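Jokelum handling notes (README)

Hi! I'm Mabli Hopkin and I look after the rules side of Jokelum, our collection of recordings of robot arms doing PC assembly work. Gobnait Moriarty keeps the files in order, so blame me for the rules and thank her for the folders. Please read this before you record anything or label anything.

## What you get

There are 1504 episodes in this release, dated September 25, 2020. Wrist views and the fixed view are stored separately, and the clocks match to within 50 milliseconds. The wrist camera goes wherever the gripper goes, so expect odd angles and plenty of ceiling lights. I like keeping those in!

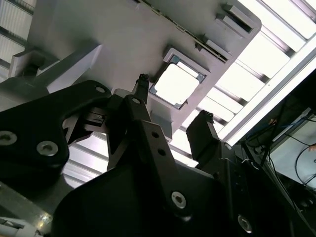 ## House rules

1. Grip a processor by its opposite edges. The fingers stay off the contacts, always, and I will be a pain about this one.
2. Line up with the holder first, then close the last bit of distance slowly. We cap that part at 4 millimeters per second (yes, it's dull to watch).
3. If you can't read the print on a chip, write "unreadable" in the label. Don't guess the model from the first few letters, even if you're pretty sure.
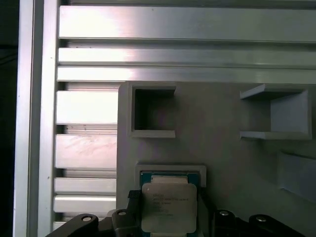

I got rule 3 wrong myself for most of November, and Angharad Craddock had to redo a whole folder of my labels. Sorry again, Angharad. If two labelers disagree, keep both answers and flag the episode, and one of us will take a look.

4. Computer cases lie flat with the open side up, and the power cord is out before an arm goes anywhere near them.
5. Keep loose cables clear of the arm's path. Tape is fine, hoping is not.

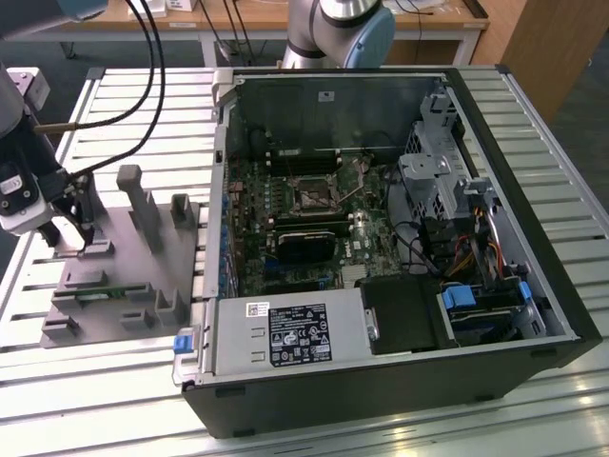 With two arms on one table, only one may move inside the case area at a time. The other parks and waits. Our controller (Clusex) doesn't enforce this yet, so it's on you to check the script before you hit run. And hands off the table while anything is powered, please, even for a dropped screw.

## Known gaps

Failed grips are marked, but near misses aren't. I'd love help with that if you have the patience!

Related
- Ititz: gripper care checklist
- Ellis: labeling guide
- Clusex: controller setup notes

We use cookies to remember your settings. Accept | Manage

Contact the Jokelum team | Copyright Jokelum | Back to top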